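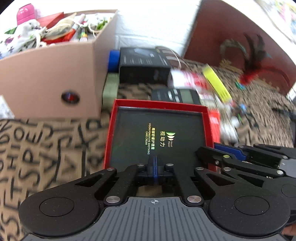

## Week 5: Collecting demonstrations with hand-held grippers

Handout for the Robot Learning Project, second half of the module. Bring a copy to the lab, on paper or on a laptop. Read sections 1 to 4 before your group's slot. The coursework questions at the end are due with the group report.

### 1. What we are doing and why

In January you moved the bench arm with a joystick and recorded what it did. Most groups found this slow, and the recordings were jerky. For the rest of the term you will hold the gripper yourself and do the task by hand. The camera sits on the gripper, so the view in your recording is close to the view the arm will have later when the same fingers are mounted on it.

The task is clearing a table. Objects from a mixed pile are picked up one at a time and put into an open cardboard box. Two grippers are used, one in each hand. The policy you train in week 8 will only ever see what the cameras saw, so the quality of the recording matters more than how quickly you cleared the table.

### 2. Terms used in this handout

- **Episode**: one recording, from the start signal to the stop signal.
- **Approach**: the part of the episode before the fingers touch the object.
- **Contact**: the first image in which a finger pad touches the object.
- **Release**: the first image in which neither pad touches it.
- **Wrist view**: the image from the camera on a gripper. Left and right are stored as separate files.
- **Opening**: the distance between the two finger pads, in millimetres.

Use these words in your report in these senses. Last year several groups used "grasp" for three different things and it cost them marks.

### 3. Approach and contact

Flat boxes are the easiest objects to start with. The dark green lid with the red rim is a typical case: the box lies flat ahead of the gripper and the blue pads meet it at its near edge. There are two sensible ways to go on from there. You can open the fingers and take the edge between the pads, or you can push the box against something heavier until it tips up and then take it by the side. Both are allowed. Write down which one you used, and do not mix them inside one set of episodes.

Things to watch:

1. Keep the second gripper in view of the first if you can, but out of the line between the camera and the object. In a crowded pile the other gripper's arms will cover part of whatever is behind them. A little of this is fine and the policy should learn to cope with it.
2. Move at a steady speed. Thin or light objects such as ribbon blur easily.
3. The fingertips should stay near the middle of the wrist view. They will do so if the camera mount is tight. Check it before every set.
4. Do not pick up the object with your other hand, even to straighten it.

The tablecloth is printed with letters in many directions. The tracking software, Uvoro, works out where the gripper is from detail in the surroundings, and plain white cloth gave us a lot of drift when Vinh Lục tested it. The printed cloth stays on the table for all groups. If it gets pulled out of place, smooth it down and start a new episode.

### 4. Thin objects: the marker exercise

Pens and markers are harder than boxes. They roll, they are narrow compared with the pads, and two of them lying together can be taken up as one. Each group does the marker exercise once with each hand before going on to the full pile.

Steps:

1. Start with the fingers open wider than you think you need.
2. Come in along the marker from one end, until that end is between the pads.
3. Pause for one second. This gives the labeller a clear image to mark as the end of the approach.
4. Close, lift straight up, hold, and carry to the box.
5. Release low. Do not drop it in from above the rim.

If the marker turns as you close, carry on. A recording in which the object shifts and you correct for it is useful. A recording in which you stop and begin again halfway is not, and should be marked as failed in the log.
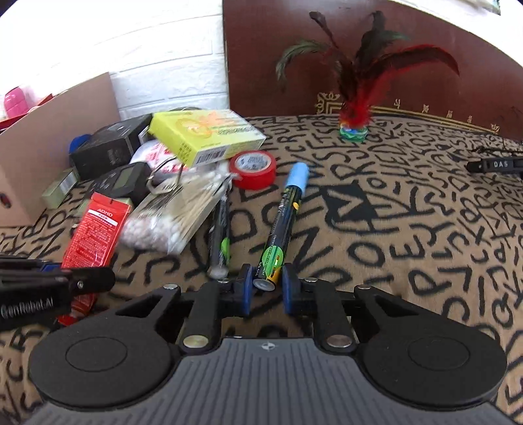
**Robot Learning Teaching Group, Department of Engineering, Drenenard College**

Note how little of the marker is between the fingers at this stage. The pads are open around the near end, and the light blue cap is pointing away. If you closed here you would hold the marker by one end, and the cap end could swing down as you lifted. Advance further if there is room. There is a second dark marker to the left with its far part against the clear packet of cotton swabs, so do not sweep sideways to make space. You would be moving three things at once and the labels for that episode would be difficult to write.

The red tube is crossed by the other gripper's arm. For the labelling exercise, this counts as *partly covered*, and you should still draw the outline of the part of the tube that can be seen. Do not guess at the rest. The same goes for the carton and the packages behind the swabs.

The display on the black electronic device cannot be read. Leave its text field blank in the label sheet. We have had groups fill in a number there because they remembered it from the lab.

### 5. Logging

Each episode gets one line in the group log. Fill it in straight away.

| Field | What to write |
|---|---|
| Episode | Number given by Uvoro |
| Operator | Initials |
| Hand | L, R or both |
| Object | Name from the object sheet |
| Method | Edge, tip, end-on, other |
| Result | Placed, dropped, failed |
| Notes | Anything the labeller needs to know |

Copy the files to the Nimri folder at the end of the slot, left and right views together. Check that the two files are the same length. If they are not, tell Kirsty Mackay before you leave, because the clocks on the two grippers may need setting again and the next group will have the same fault.

### 6. How much data

The shared set stands at 953 episodes. The target for the year group is 2000 before training starts. There are 17 groups, and slots are on the sheet outside the lab. A group that has recorded good episodes of only one object has not finished, so spread your effort over the pile.

For your first training run use a subset of 500 episodes, chosen by your group, and say in the report how you chose them. Random choice is acceptable. Choosing only the tidy ones is also acceptable if you say so and discuss what it did to the result. Training is done on Grirkus. Book it through Qusai Jaber and do not leave a job running overnight without asking.

### 7. Questions for the report

a. Give two reasons why the wrist view might be a poor guide to the height of an object above the cloth. Suggest a measurement you could add.

b. Take one episode in which one gripper covers part of an object from the other's camera. What would a policy given only that camera be likely to do?

c. Your group's approach times for boxes and for markers will differ. Plot both. Is the one-second pause in the marker exercise visible in the plot, and should it be removed before training?

d. The arm's fingers close at a fixed rate and yours do not. Describe how you would deal with this.

Part (c) needs the corrected time stamps. Widad Farah has the script and will put it in the Nimri folder.

### 8. Reading

Chapter 6 of the module notes, first half only. Hülya Avcı's slides on camera calibration are useful for question (a), though the section on fisheye lenses can be skipped for now.

Handout last changed 2021-03-21. The earlier version had the steps of the marker exercise in the wrong order.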